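Call for participants: the Trokance winter reading circle on Sufi poetry and prayer

Trokance is a small study house where people of different religions, and people of none, read religious texts together. We are looking for new readers for our next circle, which begins in January. The subject is Sufi poetry, and in particular the way in which the poets speak about prayer.

The circle is led by Zineb Abdelaziz. She grew up with some of these poems because her grandmother recited them in the kitchen, and later she studied them at university, where, she says, she had to learn them a second time. Emil Danzer will assist her. He is a Lutheran by upbringing and has been reading with us since our circle on the Psalms. Those who were in that circle will remember his long questions.

What we will read

We begin with Rabia of Basra and the short sayings which the tradition has preserved under her name. After this we go to Rumi, but slowly, and with translations that stay close to the Persian. Many people know Rumi only from cards and calendars, where the word "God" has often been taken out. We would like to put it back and see what the poem then says. The last part of the circle is for Ibn Arabi, who is difficult, and we will read only a few pages of him.

All texts are given in English. Where it is useful, Zineb will read the Arabic aloud, and you do not need to understand it. For the Persian we depend on translations like most of you, and we will compare 2 of them for each poem.

Who can take part

You do not need to be Muslim and you do not need to have studied religion. We ask only that you can read an English text of moderate difficulty, that you come regularly, and that you can listen to a person who prays differently from you, or who does not pray. If you are Muslim and you have doubts whether this circle is suitable for you, please write to Zineb before you apply. She is glad to talk about it by telephone also.

We do not accept applications from persons who wish to convert the others. This has happened once and it was unpleasant for everybody, including the person.

How the circle works

Each meeting lasts 90 minutes. We start with a few minutes of silence, then one participant reads the text aloud, and then we talk. There is tea afterwards, and most people stay. Every participant prepares one short introduction during the circle, on a poem which he or she chooses from the reader. It does not have to be learned. A page of honest notes is enough.

The reader is printed for us by Favine and is included in the fee. Please do not buy other books in advance, it makes the discussion complicated when the numbering of the poems is different.

Meetings take place at the Cedine house, in the El Fassi room on the first floor.
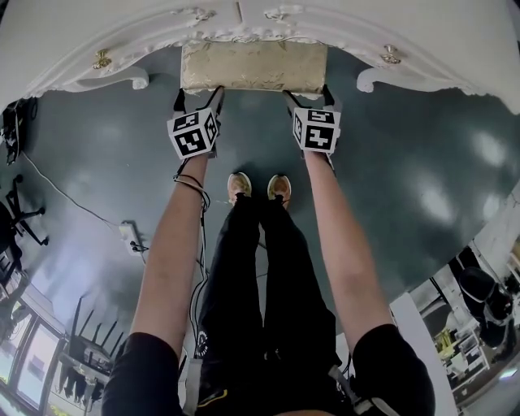

The stairs are steep, so if this is a problem for you, tell us in your application and we will move the meetings to the ground floor. It is no trouble, we have done it before.

The fee

The fee for the whole circle is 90 euros. Students and people without work pay what they can, and we do not ask for a proof.

How to apply

Send us a letter of not more than 2000 characters. Please tell us which religious text, from any tradition, has stayed with you, and why. Tell us also if you have read with a group before. We do not need a curriculum vitae.

Letters can be sent by e-mail or left in the Trokance letter box at the Cedine house. The last day for applications is Sunday, September 14, 2025. Every applicant receives an answer, also when the circle is full, and in this case we keep your name for the following one if you wish it.

Questions about the texts go to Zineb Abdelaziz, questions about the fee and the building to Emil Danzer.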